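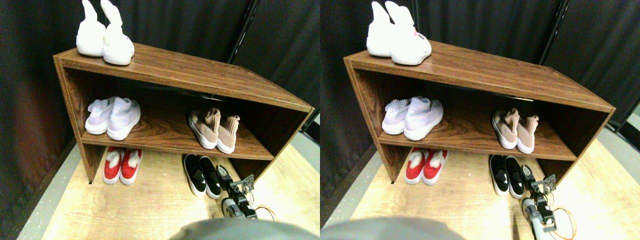

Figure 2. Shoe rack used in the entryway condition, with footwear on the top panel, on the middle shelf and on the floor beneath.

3.2 Furniture and footwear

The entryway condition was built on a single open shoe rack with a medium-brown woodgrain finish (Figure 2). The rack has a flat top panel, two side panels and one horizontal shelf, which gives three storage levels if the floor under the shelf is included. We include it. In the household survey described in Section 2, the floor level was the one most often used for shoes worn the same day, and respondents rarely treated it as separate from the rack itself.

Footwear was selected to vary in height, stiffness and opening type. Low slip-on shoes and knit sneakers fit under the shelf or on it without contact with the panel above. Shoes with tall, soft collars do not behave in the same way: the collar folds when clearance is short, and the pair then takes up more depth than its sole length would suggest. For this reason collar height was coded separately from sole length throughout. Pairs with fur at the opening were coded as low, with the trim ignored.

Placement was recorded by pair. A pair was considered intact when both shoes stood on the same level and no other shoe stood between them. The gap between the two shoes of a pair was not limited, and one shoe could partly hide the other. The beige-pink sock-style pair in Figure 2 is set slightly apart on the shelf and is intact under this rule, as is the lavender pair to its left, where the shoes overlap. A shoe that extended past the end of a side panel was assigned to the level on which its heel rested.

3.3 Procedure

Sessions were held in June at two sites, Stara and Plisero, with the same floor covering and the same rack position at both. Each session began from a fixed starting layout and ended when the participant reported that the rack was in an acceptable state. No target layout was shown. Participants were told only that the rack stood at the entrance of a shared apartment and that other people would use it later in the day.

A total of 535 placements were coded from 22 sessions. Coding followed the Belay scheme for domestic storage, with one change — the category "beside furniture" was merged with "under furniture," as the two could not be separated reliably at the open ends of the rack. Placements were coded a second time by a different coder, and disagreements were settled by discussion. Most of them concerned shoes standing only partly under the shelf.

3.4 Use of levels

The top panel was used mainly for tall-collared shoes. It is the only level without a clearance limit, and several participants mentioned this directly. Others kept the top clear of all footwear and said they wanted it for keys or mail, although no such items were provided. Where the top was kept clear, tall-collared pairs went to the floor in all but 4 sessions.

The middle shelf was filled first in both sites and was the level with the fewest later changes. Light-colored shoes were placed there more often than dark ones. We did not control for color, and the difference should be read with caution. A similar pattern was reported in the Costow pilot, which used a wider rack with two shelves.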